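Drucken | Als E-Mail versenden

Vom Staub, vom Holzboden und von einem rosa Tuch

6. August 2026

Eigentlich wollte ich heute über die Johannisbeeren schreiben, die mir dieses Jahr über den Kopf wachsen, aber dann habe ich den ganzen Vormittag auf den Knien verbracht und es so gern getan, dass die Beeren eben warten müssen. Wer mich kennt, weiß ja, dass ich eine Schwäche für Fußböden habe. Schon als Kind durfte ich bei meiner Großmutter in Zudeck die Dielen abwischen, immer samstäglich fein mit der Maserung, nie quer dazu, und danach roch das ganze Haus nach Seife und ein bisschen nach Keller, und es gab Streuselkuchen vom Blech.

Unser eigener Boden ist hell, und ein heller Boden ist gnädig mit Staub und streng mit allem anderen. Wollmäuse sieht man erst, wenn sie einem beim Frühstück entgegenrollen (guten Morgen!), aber jeder Kaffeetropfen steht da wie ein Ausrufezeichen. Als wir im April die große Stube umgeräumt haben, kam unter dem Schrank etwas zum Vorschein, das ich hier lieber nicht näher beschreibe. Seitdem habe ich mir vorgenommen, öfter einmal mit dem Tuch durchzugehen und den Eimer nur noch zu holen, wenn es wirklich sein muss.

Und damit bin ich bei den Tüchern! Lange habe ich alles mit alten Unterhemden gemacht, so wie man das bei uns eben machte, in Streifen geschnitten und ausgekocht. Dann bekam ich zum Einzug einen ganzen Packen Mikrofasertücher geschenkt, sechzehn Stück, in Farben, die ich mir selbst nie ausgesucht hätte. Die blauen sind fürs Bad, die gelben für die Küche, und die rosafarbenen, die grellsten von allen, sind bei den Böden gelandet. Ich habe erst geschmunzelt und dann gemerkt, wie praktisch das ist. Ein kaugummirosa Tuch vergisst man nicht unter dem Sofa. 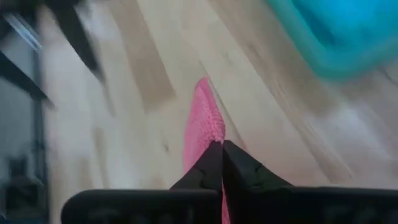

Ausgabe 47

So flauschig müssen sie für meinen Geschmack sein. Die ganz glatten, dünnen nehme ich für Fenster und Spiegel, aber auf Holz mag ich Flor, in dem der Staub hängen bleibt und den man hinterher am offenen Fenster ausschütteln kann. Ich wische zuerst trocken, in langen Bahnen vom Fenster zur Tür, und falte das Tuch zwischendurch um, damit immer wieder eine frische Seite unten liegt. Erst danach kommt, wenn überhaupt, ein nebelfeuchtes Tuch an die Reihe. Nebelfeucht heißt bei mir: so fest ausgewrungen, dass mir die Hände wehtun.

Von der Holzseife, die ich früher im kleinen Laden in Prokholm gekauft habe, ist leider nur noch ein Rest da – der Laden hat zugemacht, und ich hüte die Dose wie einen Schatz. Eine Leserin hat mir als Ersatz die von Skiston empfohlen. Ich habe sie bestellt und werde berichten, sobald ich sie in der Kammer ausprobiert habe, wo es nicht so darauf ankommt.

Noch ein Wort zum Waschen, nachdem ich beim letzten Mal so viele Nachrichten dazu bekommen habe. Meine Tücher wandern ohne Weichspüler in die Maschine, die rosafarbenen anfangs ganz für sich allein, denn die Farbe hat bei den ersten Wäschen ein wenig abgegeben, und mein Mann besitzt seither ein sehr hübsches zartrosa Taschentuch. Getrocknet wird auf der Leine hinter dem Haus. In den Trockner kommen sie bei mir nicht, und an die Heizung auch nicht, davon werden sie mir zu steif.

Heute Nachmittag hängt nun die ganze Reihe draußen zwischen den Stangenbohnen, und ich sitze mit bloßen Füßen am Küchentisch und schreibe euch. Wie haltet ihr es denn, erst trocken und dann feucht oder gleich mit dem Eimer? Schreibt es mir gern unten hinein, ich lese alles, auch wenn ich mit dem Antworten manchmal trödele. Die Johannisbeeren kommen beim nächsten Mal, samt Geleerezept.

Drucken | Als E-Mail versenden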